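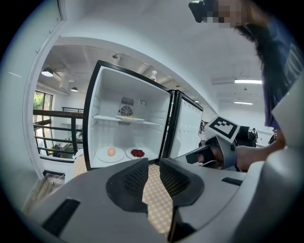 Cooked beans in a mini fridge, how long?

trivham_lou
Red beans, boiled last night, kept on a plate. Fan model, no thermometer. Still all right tomorrow?

Losent97
Two days at most. Put them in a tub with a lid, the fan dries everything out.

B-M Løken
Disagree, I give beans three days if the fridge holds 4 degrees. Mine doesn't in summer.

Losent97
Most of these little ones don't. I wouldn't risk three.

trivham_lou
Tub it is. Eating them tomorrow with the egg.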